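Marquez Street water main work pushed back again, boil notice stays for now

October 21, 2023 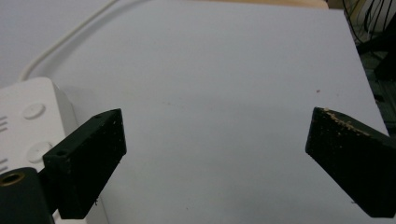

Residents on the north side of Comitz will be boiling water through the weekend at least. The town water office put out the word Saturday morning after a second set of samples came back late from the lab. No results yet. The office says it will not lift the notice on one clean set, it wants 2 in a row.

The trouble started when a section of old main gave way under Marquez Street, between the post office and the Kodach Road light. Pressure dropped all over the north side and a few homes up the hill lost water completely. Crews had it back on by supper but the boil notice went out the same night and has been in place since.

What to do: bring water to a full rolling boil for one minute, let it cool, keep it covered. That goes for drinking, brushing teeth, making ice, washing vegetables, baby formula and pet bowls. Showers are fine, just don't swallow any. Dishwashers okay if they have a sanitize setting. Dump any ice made since Wednesday.

Free bottled water at the fire station on Bustine Avenue, 8 to 6 both days. Two cases per household, bring something with your address on it. Anybody who can't get out can call the town desk and leave a name and street, drivers will be going around in the afternoon. Be patient, one phone line.

Marquez stays closed to thru traffic from the post office to Kodach Road. Local traffic can get in from the Bustine end. Buses are going around by the school and the two stops on Marquez are out of service, use the one in front of the library. Trash pickup for the closed blocks moves to the alley side.

The permanent fix was supposed to begin this coming week. Not happening. The replacement pipe hasn't shipped and the contractor won't open the street without it on site, so the temporary clamp stays where it is. The office would not give a new date, only "as soon as we have pipe." The section that broke is 60 years old and was on the list for replacement, same list the town council talked about in August when it put off the rate increase. That item is back on the agenda for the next meeting, public comment first, sign up at the door.

Businesses: restaurants on the north side can stay open but only with bottled or boiled water, and no fountain drinks. The county health inspector was making the rounds Friday. The coffee place by the light is closed until the notice comes off, the bakery is open with a short menu. The laundromat is running but warns of brown water in the first few minutes, so maybe hold off on the whites.

If your water is cloudy, run the cold tap in the tub untill it clears. If it dosen't clear, call the water office.

Customers south of Kodach Road are on a different line and aren't affected. Next update Sunday evening, on the town website and on the sign at the fire station.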